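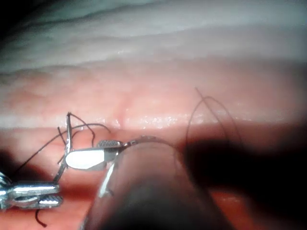
Can a visitor get anything out of a suturing practice day without any medical training? Plenty, if you stand near the trainees and keep quiet while they're sewing.

OK, quick notes before I lose them. Open day at the Hotstead skills center, June 12, 2018. Doors at nine, I got there late, parking was a mess. Badge number 63, which got me into the second group.

Rongrong Cheng ran our tour. Fast talker, good one. Started with thread – black suture, handed round on cards so we could feel how stiff it is. It wants to curl. You pull, it springs back, you pull again. Then knots on a foam block. Mine were terrible, the guy next to me was worse.

Next room was the tissue stations. Pink, soft, shiny under the lights, and it really does give when you push on it. Trainees practice closing a seam with small even bites, not too tight or the edges pucker. Rongrong Cao had 200 of these logged and still redid her first stitch twice while we watched. Nice to see tbh.

Lunch was sandwiches from Skinow, the bakery across the road. Get the egg.

Afternoon talk in the Lei room was too long and too warm. Missed teh end of it. Did catch that the center goes through 3000 packs of thread a year – more than I'd have guessed.

Next open day is in September. Wear flat shoes, bring water, sign up early for the knot table.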